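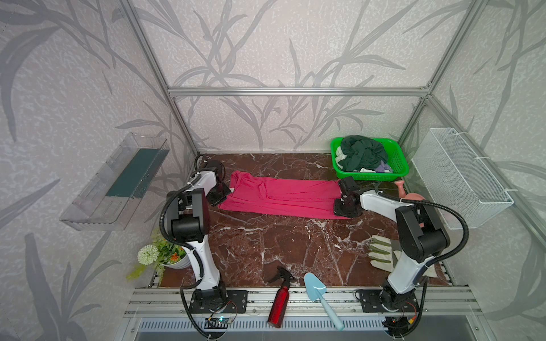 Page last changed: March, 4.10 pm

The first thing I learned about teaching a robot to fold a shirt is that you have to be quite good at folding shirts. I am not. My mother refolds everything I put in her airing cupboard, and Elīna Petrauskas, who runs the recording room at Grarasberg, spotted me as a bad case within a minute of my sitting down.

"You're tugging," she said. "If you tug, it'll learn to tug."

The job is simple enough to describe. Somebody steers a pair of arms through a household chore, everything the arms do gets saved, and each go at the chore becomes one example. Pile up enough of them and the learning system starts to work out what a decent go has in common with all the other decent goes. Nobody writes it a rule about sleeves. It has to get the idea of sleeves from us, poor thing!

The hard bit is that cloth won't behave. A mug is the same mug every time you reach for it, but a pink top dropped twice lands as two different shapes, and you have to find an end, get hold of it, find the other end and draw the thing out flat without dragging it across the table. I managed it on my third try and was absurdly pleased with myself. Then I looked at the creases and was a bit less pleased.

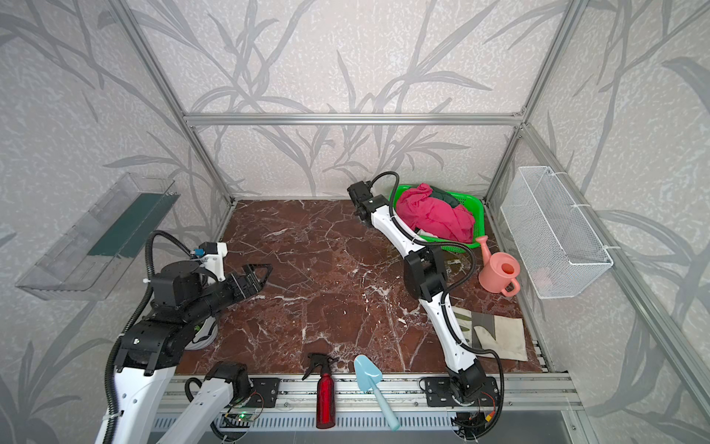
Yufang Ye did 86 examples the day I visited, and she chatted to me about her allotment through most of them. Her target for the set is 210, all with laundry and the green basket, and she reckons roughly one in ten will be thrown out. Yulan Lei does the throwing out. She sits next door with headphones on (music, there's no sound on the recordings) and marks each one keep, bin or ask. The asks are the ones people argue over at lunch.

I'd assumed the messy goes would all be binned, but plenty are kept. If a gripper misses a hem and the operator calmly goes back for it, that's worth having, says Yulan, as the system will miss hems too and needs to have seen what to do next. What she can't stand is dithering. She showed me one of mine where I'd hovered over the cloth for ages while I made up my mind. Bin.

They shift the surroundings about as well. Trowels, spray bottles, a watering can, whatever's to hand, so that the system doesn't decide laundry only exists on a bare table. Halfdan Fogh keeps the list of what has been out and when, and he is strict about it – I moved a glove and had to own up.

By the end of my afternoon I'd recorded 4 that Yulan was willing to keep. Elīna has put my initials on them.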